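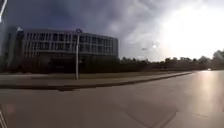
Planning Your First Outdoor Rover: Workshop Tips for Spending Well

So you want a machine that drives around outside! Good choice, it's the most fun you can have with a set of wheels and a battery. Before you start clicking on parts, take a notebook and walk the ground it's going to drive on. The ground decides more of your budget than any catalog does.

Start with the pavement

Write down every seam, curb and slope on the route. Big smooth slabs are easy going and small hard wheels will do, but a curb running alongside means you need to decide early: stay down on the flat, or pay for the bigger wheels and motors to climb. We went round and round on this one and stayed down. The money saved bought a second battery, and I'd make the same trade tomorrow.

Then look up. With the sun over the trees and a bright streak of it lying on the concrete, a cheap camera has a hard job. Ask the seller for footage shot straight into the light (a good seller will have some, and it's a great conversation starter).

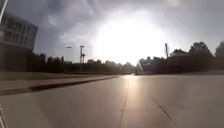

Split the budget before you shop

Our total was $2000, and this is how the first round of quotes landed:

Spare battery, Novari: $208
Charger that fits both batteries: $92
Set aside for cables, bolts and things we forgot: $100
Everything else: base, motors, computer, camera

Keep that forgotten-things money separate, in an envelope if you have to. Ours was almost gone before the wheels were on! Connectors, mostly. Also a lens hood, which cost next to nothing and which I love.

Quentin Barbier keeps our price sheet and puts shipping in its own column. Do this. The Zillivus motors looked like the bargain of the year until that column was filled in, and we ended up with the Langlois pair.

Wide open paving with a building down one side is a lovely place to plan for, by the way. You can pick landmarks off the skyline, like the obelisk past the trees, and use them to sketch your routes.
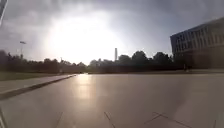 Clidari Workshop Club, Outdoor Machines Group

Borrow before you buy

If another group has a base close to the size you want, ask for an afternoon with it. Bring your notebook, a tape measure and chalk. Chalk the turning circle right on the ground and you'll know whether the wide model fits your route.

Check the small stuff too: thin cracks, a faint slanting line across the pavement, the edge of the sidewalk strip. Measure the widest gap and take that number with you when you compare wheels.
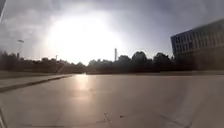

Questions to send the seller

Can I buy one wheel, or only the full set?
Which parts are covered if it gets rained on?
How long do you keep spares for this model?
Does the battery ship separately, and what does that cost?

Got a better question? Send it to Perrine Texier and she'll add it to the list. We're already saving for rover number two!

Page updated March 26, 2025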